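Faro Mixed Bands and Straps

From the Ogbonna workshop supplies shelf
In stock
Pack sizes: 30 or 3,000

I started selling these in February after going through far too many bags of brown office bands that snapped on me. Faro is my own mix, and I pick what goes in it. You get thin ones, flat ones and a few wide strap loops, so there's something for a roll of paper and something for a stack of folders too.

The flat bands are my favorite. They lie neatly against whatever you put them on and don't roll up into a little cord (I use them on rolled drawings all the time!). The wide loops are for the chunky stuff – boxes with loose lids, bundled cables, the notebook that won't stay shut.

Colors vary from pack to pack. I sort by width and leave color to chance, so please don't order hoping for all one shade. If you need a matched set, take a look at the Tisedix single-color packs, which cost a bit more.

A word on keeping them. I like a small plastic bin with no lid, out of direct sun, and I tip the whole lot out on the table when I'm hunting for the right size.
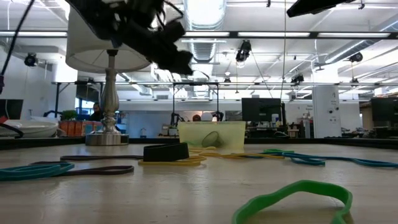 Green and teal are the ones I reach for first, mostly for being easy to spot on a pale tabletop. Yellow does tend to tangle with itself, so give it a shake before you start pulling.

Details
Material: natural rubber (not for anyone with a latex allergy)
Widths: 4, mixed
Shipping: 3 working days from the Ekgate store

The big pack comes in a plain carton. Want to try them first? Get the 30 – it fits in a regular envelope and ships for the price of a letter.

Page updated May 26, 2021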